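Section 4: Setting up the table and backdrop

You've got the Tidulmont out of its bag, the two uprights are locked and the crossbar is on. Good. If the crossbar still wobbles, go back to Section 3 and do the knobs again, because everything from here on hangs off that bar.

I wrote this section after watching my neighbor Imelda Aquino set hers up on her kitchen floor with the cloth on sideways. She sells secondhand kitchen stuff online (cups, flasks, odd lids, you name it) and all she wanted was a plain white spot to photograph things. So that's what we're making. You need the kit, a table and a bit of patience with fabric.

What you need for this part

The backdrop cloth (the bigger of the two white pieces)
The table cover (the smaller one)
The four Judach clips from the side pocket
A table you can get to the front of
A lint roller, if you own one

Hanging the backdrop

1. Push the table up to the stand and leave a gap you can slide your hand into. I used to shove mine tight against the uprights and then I couldn't reach the hem.

2. Find the long edge of the backdrop with the sewn channel. Slide the crossbar through it, then set the bar back on its pegs. This is easier with two people, but I do it alone by resting one end on a chair.

3. Raise both uprights to the mark labeled 50. Do one side a little, then the other. Don't run one side all the way up first or the bar will pop off.

4. Let the cloth drop behind the table and spread it toward the corners. It will hang in loose folds. I like it that way! If you want it flatter, put a clip at each side and pull gently outward.

Caution: Don't iron the cloth while it's on the bar. I've done it, I scorched the channel, and Edgardo Dalisay had to sew me a new one. Take it down and use the low setting.

Covering the table

5. Shake out the table cover and lay it with the matte side up. The other side has a slight shine and you'll get glare from it.

6. Smooth from the back edge toward yourself with flat hands. Tuck the extra under the front lip of the table and clip it underneath.

7. Go over it with the lint roller. Do this last, or you'll only have to do it twice.

Note: A few light creases in the cover don't matter much. I spent a whole evening in January chasing creases and I couldn't see any difference in the listings afterward. Deep fold lines are another story, so roll the cover up for storage – don't fold it.

Placing your things

8. Start with one or two objects. A cup and a bottle are good practice because one is low and open and the other is tall, and you'll quickly find out whether your backdrop goes high enough.

9. Put the short one near the middle. Set the tall one off to one side and slightly farther back, and leave some bare table between them.

10. Take the cap off a bottle if buyers will want to see the neck. Screw threads are the first thing people ask Imelda about, so she always shows them.

11. Stand where you'll be shooting from and look slightly down. You should be able to see into the cup. If all you get is the outside, come up a bit higher.

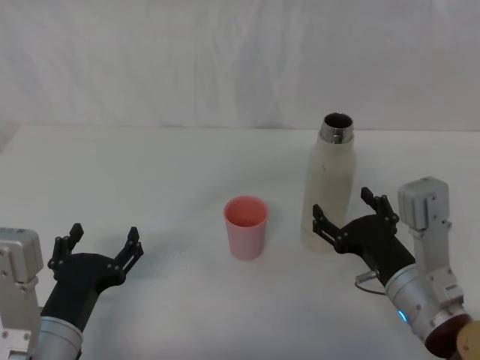
12. Look at the shadows before you go any further. A small soft one beside each object is fine, and I'd leave it alone, as it helps a thing look like it's standing on something. Hard black shadows mean your lamp is too close. Move it back and check again.

13. Check the color. Pink plastic is a good test, since it goes orange very fast under a warm bulb. If yours looks like a peach, switch bulbs or wait for daylight (I do most of mine before lunch).

Caution: Pale things on white can get lost. An off-white bottle needs a bit of shading down one side or its outline disappears. Try turning the lamp before you give up and buy a gray cloth.

Note: Wipe things down, then look at them again up close. Specks and smudges you'd never notice on a shelf show up nicely against all this white, and if they won't come off, say so in the listing.

If the backdrop line looks crooked

Where the cloth meets the table, the line may wander up and down a little. Mine always does. To straighten it, loosen the side clips, tug the hem down behind the table and clip again. If one corner still sags, raise that upright by a single notch.

Taking it down is in Section 5. Keep the clips together in the side pocket, please – the spares come in bags of 30 and I still can't find mine.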